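About Batis

Batis began in a church hall in Durnness with 18 children, one long table and a cupboard full of borrowed picture books. We wanted the little ones in our town to have somewhere to dig and paint and ask a hundred questions before lunch, and we still do! Today we look after 159 children in two buildings, and our older house on the hill, which dates from 1852, has the creakiest and best-loved staircase in town.

Our teachers plan each month around a theme the children help to pick. November is usually food and where it comes from, with plenty of chopping, stirring and tasting (and a fair amount of spilling, we won't pretend otherwise).

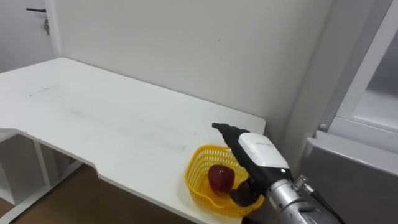
A red apple in a yellow basket.

We also train teachers. Through the Cetum course, our director Janelle Espiritu and her team welcome early childhood staff from other schools for three days of classroom visits, shared lunches and long talks about songs, nap time and how to settle a shy newcomer.

Families are part of all this too. The Dimaculangan Room is open to parents and grandparents from 8 in the morning, and there is always coffee on. Come by, stay a while, and let the children show you around.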